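Search this site Enter keywords Go
Filed under: Working papers / Tourism and regional development
January 20, 2019
By Imtiaz Paul and Ieva Mägi

4. What the stamped passes can and cannot show

The Kairys Pass was sold to the Drustura valley as a way of getting day visitors to stay the night. A visitor picked up a folded card at the Hollik information centre, collected stamps at participating businesses, and handed the card back at the end of the trip for a discount on a local product or a future booking. The final evaluation, written by the consultancy Stetemine, concluded that the pass had "increased length of stay across the region". We have read that evaluation several times and we do not think the evidence supports it.

The basic numbers are simple enough. The region printed 2000 passes and gave them out from June until stocks ran out. Of these, 1139 came back with at least one stamp. Stetemine treats the returned cards as a sample of visitors to the valley, and nearly every claim in its report rests on that step. A returned card, though, comes from a visitor who walked into the information centre, took an interest in the scheme, used it, and then found a place that would take the card back. People who do all of that are likely to be people with time on their hands. Finding that they stayed longer than the average visitor tells us something about who likes collecting stamps, and we would have expected the same result if the pass had changed nobody's plans at all.

There were ways around this problem. Cards could have been handed out on some mornings and withheld on others, with a short exit survey on both. The centre could have kept a log of refusals. Neither was done, and the evaluation does not say whether either was considered.

4.1 The comparison year

To show growth, the evaluation sets nights booked during the pass season against nights booked in the season before it. The choice matters a good deal. The earlier season was the one in which the valley road was closed for bridge repairs, and accommodation owners on the far side told us they had written most of it off. Any year would look healthy beside it. When we asked for booking figures going further back, we were told that the older returns had been collected on a different form and could not be compared. That may be so. It is still odd that the one year that could be compared was also the worst one on offer.

We also found the treatment of campgrounds hard to follow. Powered sites are counted as one booking regardless of how many people are in the van, while cabins are counted per guest. A shift from vans to cabins would therefore show up as more visitors even if exactly the same people came. The evaluation mentions this in a footnote and then makes no adjustment for it.

Figure 3. Red garment, crumpled.
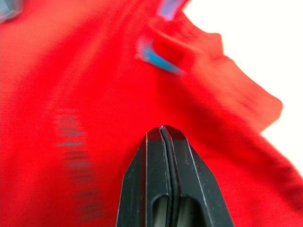
A third difficulty is that the towns at either end of the valley are lumped together. Hollik has the railway station, the bakery that everyone stops at, and most of the motel rooms. Upper Drustura has a pub, a swimming hole and a craft co-operative that opens when someone is free to open it. A regional total that goes up can hide a gain in the first and a loss in the second, and several people we interviewed in the upper valley believed this was what had happened to them. We cannot say whether they were right. The stamps were grouped by business type before they were analysed, and the original cards were pulped.

4.2 What the operators said

The scheme had 40 participating businesses. Stetemine reports that "satisfaction was high", on the strength of a questionnaire sent out with the renewal form. A business that had already decided to drop out had little reason to fill in either one. We tried to speak with people in both camps, and the picture was patchier than the report suggests.

Most operators were polite about the pass. They liked having the stamp on the counter and said it gave them something to chat about with customers. Fewer could point to a sale they would have missed without it. One cafe owner said that her regulars had taken to asking for stamps, and she had given them out because it seemed mean to refuse – which raises the question of how many of the returned cards belonged to visitors in the first place. The card asked for a postcode but the field was optional, and the evaluation does not report how often it was left blank.

A motel manager was blunter. In his view people had already booked their rooms by the time they heard about the pass, so it could hardly have been the reason they stayed. His point is a fair one and applies well beyond his own motel. A card that can only be picked up on arrival has a narrow window in which to change anyone's mind, and the visitor would need to find a vacant bed at short notice in the busiest part of the year. Some surely did. The evaluation offers no count of them.

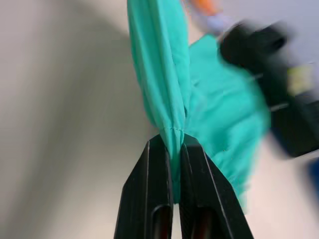

The strongest support for the pass came from businesses that take no overnight guests at all. Two orchards and the small museum in Hollik said they had noticed new faces, and we have no reason to doubt them. If the scheme moved day visitors around the valley a little more evenly, it may have been worth the printing costs on those grounds. That is a different claim from the one in the funding application, however, and it would need different evidence: where people went, in what order, and whether a stop at the orchard came at the expense of a stop somewhere else.

4.3 Limits of our own reading

We should be plain about what we have not done. Our interviews were with people who agreed to talk to us, and those with a grievance tend to be the quicker to agree. We did not see Stetemine's working files, only the published tables and a short set of written replies to our questions. Some of the gaps we complain about may have been filled in material that was never released. Ieva Mägi carried out the upper valley interviews and Imtiaz Paul those in Hollik, and our notes differ enough in style that we have avoided comparing the two sets word for word.

Even with those cautions, we would not use the Kairys results to justify a second round in the neighbouring shires, as has now been proposed. The proposal repeats the length of stay finding in its first paragraph and drops the footnote about campgrounds. It also asks for a larger print run, with the same card, the same pick-up point and no plan to survey anyone who turns the card down.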